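Breakfast Table Gripper Comparison – Photo Gallery

Print this page | E-mail this page

We spent May comparing two sets of fingers, the Ikeo and the Nedelcu, on a two-arm table. The job was to put together a plate of bread and egg. Each set did 16 runs with the same controller settings, and the operator swapped sides halfway through. A few views from the work follow, with notes for anyone planning a similar test.

The wrist cameras gave us most of what we used for scoring. At this height the tape lines are easy to pick out, and so is the lettering on the tray. 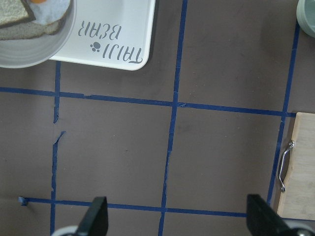 Why compare fingers on bread when a block would be easier to measure? A block doesn't squash or tear, and those were the two faults we wanted to count.

We set the closing force low and left it there. The Ikeo fingers finished 11 runs without a mark on the crust. The Nedelcu fingers did as well on the crust but were slower to let go.

Seen from the wrist, a round plate with a slice of white bread and a fried egg, close to one of the fingers:

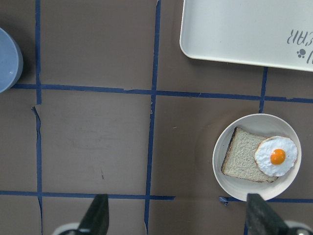 Skasholm Manipulation Lab – Gripper and Camera Testing Group

Camera delay was the other thing we looked at. With the Liren controller we measured 300 milliseconds from wrist camera to operator screen on the first day – too slow for fine placing. Moving the video to its own network port brought it down far enough that operators stopped complaining.

The fixed camera was better for checking the angle of approach. A nearly vertical forearm worked best for us, with the fingers closing on the edge of the slice.

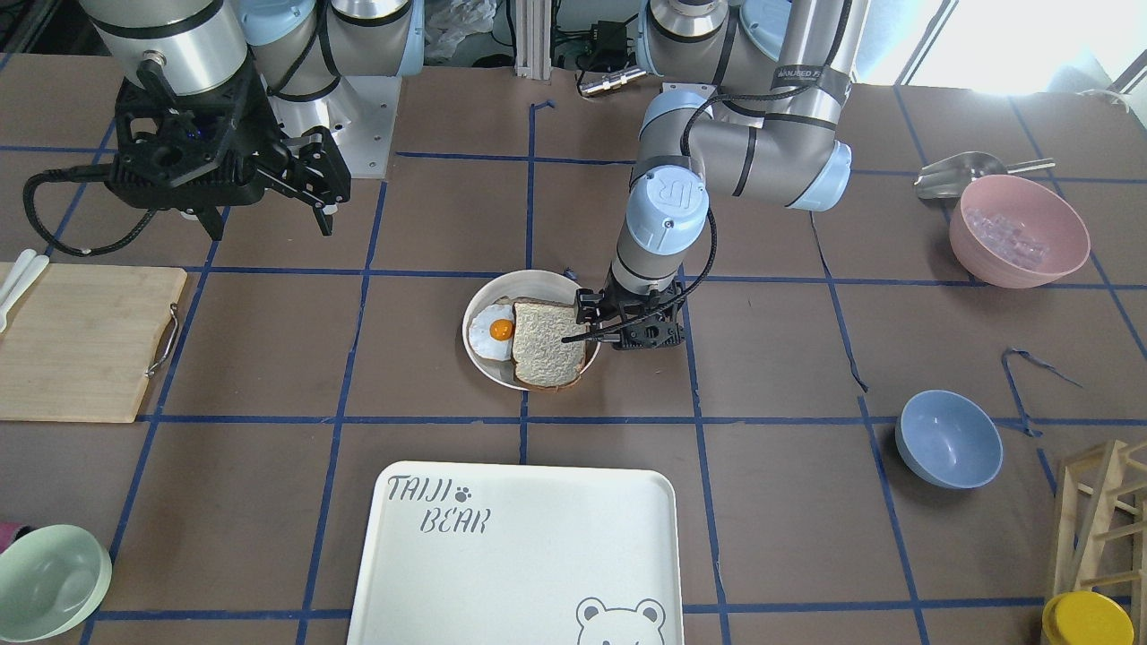

Left arm gripping a slice of whole-grain bread at the plate.

Operators preferred the fixed view for large moves and the wrist view for the last bit before closing. Switching between the two took some practice. We tried showing both at the same size and went back to one large and one small.
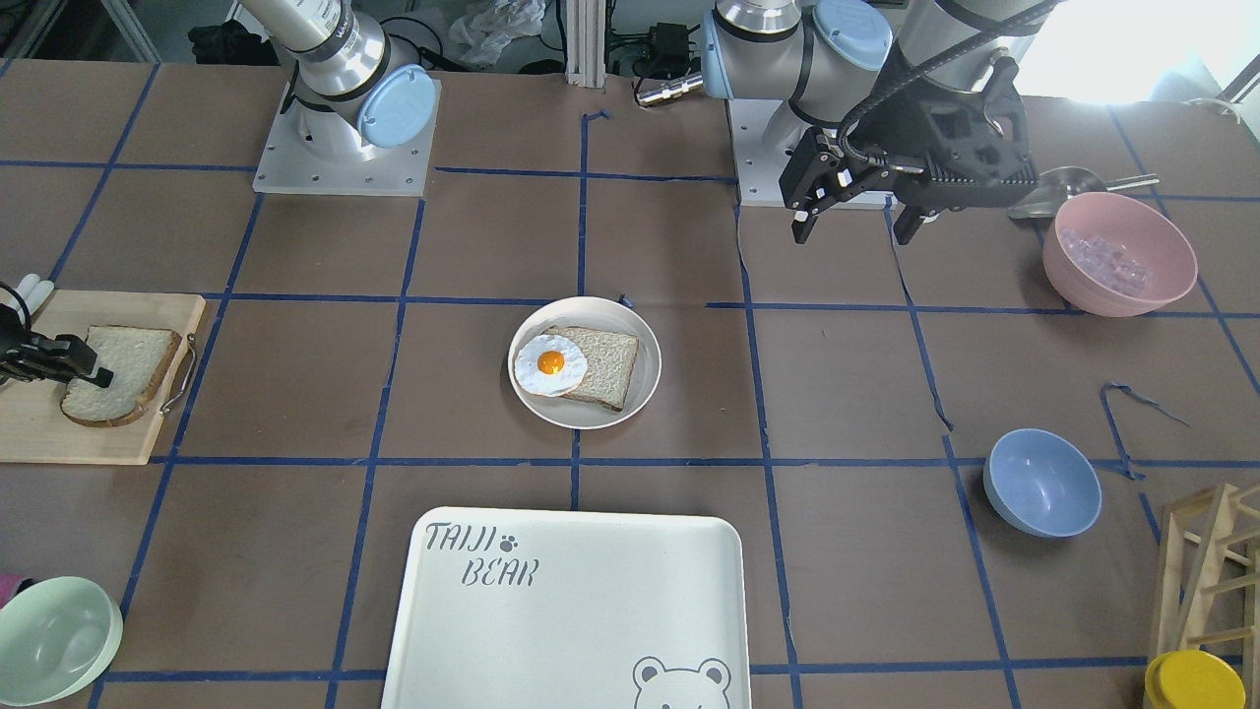
The next round will use the same table layout and a softer pad on the Nedelcu fingers. We also want to repeat the release test with the wrist turned a quarter turn, which we skipped this time. Run sheets and controller settings are available from the group on request.

Print this page | E-mail this page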